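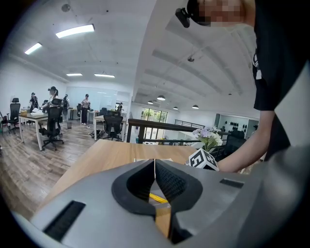
Perrine Riviere asked it first on Tuesday – if the robot learns my job, what do I do after lunch? Fair. Have an answer ready before you start step one. Ours at Tamberg was "teach it, then check it", and we put that in writing.

Getting your team going with hand-held grippers, quick version

1. Pick small jobs. Picking up, passing, putting back. Leave anything fiddly till week 3.

2. Clear a bit of table. Marker cube where you can reach it.

3. Close slowly, hold, lift. Let go just as slow. If you fumble it, carry on – do not restart the take.

4. Swap people every 13 minutes. Wrists get sore, and tired hands teach tired habits.

5. Write down who did what. Teaching time is work time, goes on the timesheet same as evrything else.

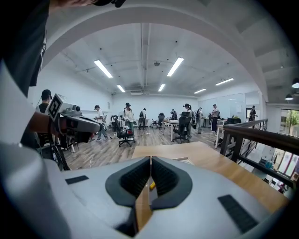
Gripper work in the open office, desks behind.

6. Keep walkways clear of cables. Tell the people at the desks when you start and when you stop.

7. Last 9 minutes of the shift – talk. What felt daft, what should stay with a person. Fitcombe skipped this and had to go back and do it later, with a much grumpier room.

Rota changes come after the trial, not during. Put the new duties up were everyone can read them.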